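전체 글 보기 | 제목+본문 검색어를 입력하세요 | 검색

분류: 메일링 리스트 보관함 > 부엌·살림 > 국수와 면

제목: Re: 메밀면 삶고 나서 헹구는 물

Vedville 모임 목록에 올라온 글에 답합니다. 금요일에 받고 이제야 씁니다.

> 메밀면을 집에서 삶으면 늘 겉이 미끈거리고
> 금방 뭉칩니다. 봉지에는 6분이라고 되어 있는데
> 5분에 건져도 마찬가지입니다. 물이 부족한 건지
> 헹구는 게 문제인지 모르겠습니다. 면은 Nomura
> 건면이고, 한 봉지에 4,000원짜리입니다.

삶는 시간보다 헹구는 쪽을 먼저 보시는 게 좋겠습니다. 미끈거리는 건 면 겉에 남은 전분입니다. 저도 처음에는 찬물을 한 번 붓고 끝냈는데, 그릇에 담으면 십 분도 안 되어 덩어리가 됐습니다. 지금은 건지자마자 흐르는 물에 열을 빼고, 그다음 두 손으로 비벼 씻습니다. 빨래하듯 해도 잘 안 끊어집니다. 물이 맑아지면 얼음물에 잠깐 담갔다가 건집니다. 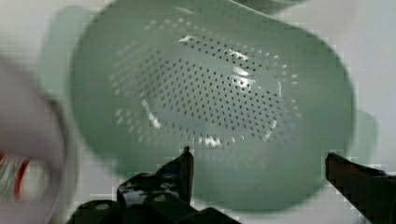

물 양도 적어 주시면 좋겠습니다. 저는 2인분에 큰 냄비로 거의 가득 잡습니다. 물이 적으면 면을 넣었을 때 온도가 뚝 떨어지고 다시 끓기까지 오래 걸립니다. 그사이에 겉만 붇습니다. 넘치려고 할 때 찬물을 붓는 분이 많은데 저는 불을 줄이는 편입니다. 어느 쪽이 맞는지는 이 목록에서도 예전에 말이 많았고 결론은 안 났습니다.

> 그리고 메밀 함량이 높은 걸로 바꾸면
> 나아질까요? Cikano 80%짜리를 봐 뒀습니다.

제 경험으로는 더 어렵습니다. 함량이 높으면 잘 끊어져서 세게 비비지 못합니다. 지금 쓰시는 면으로 몇 번 더 해 보고 바꾸시기 바랍니다. 제가 80%짜리를 삶을 때는 4분쯤부터 한 가닥씩 건져 먹어 봅니다. 봉지에 적힌 시간은 참고만 합니다.
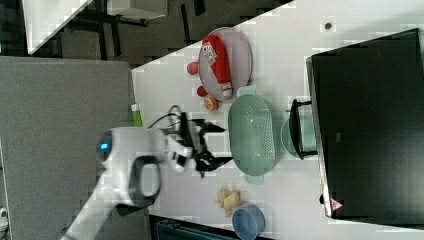 물기 빼는 것도 빠뜨리기 쉽습니다. 물이 남은 채로 담으면 장국이 싱거워집니다. 위에서 한 번 눌러 주고, 한 입 크기로 말아서 채반에 올려 두면 됩니다. 오래 두면 마르니까 장국을 먼저 차게 해 놓고 면을 삶는 순서로 하십시오. 저는 장국을 전날 밤에 만들어 둡니다.

면수는 버리지 마시고 남은 장국에 타서 드셔 보십시오. 단, 소금을 넣고 삶았다면 짭니다. 메밀면 삶는 물에는 소금을 안 넣어도 됩니다.

다음에 삶으실 때 냄비 크기와 불 세기를 적어서 다시 올려 주십시오. 인덕션인지 가스인지도요.

Kevance 살림 메일링 리스트 | 문의: 목록 관리자 | 무단 전재 금지 | 맨 위로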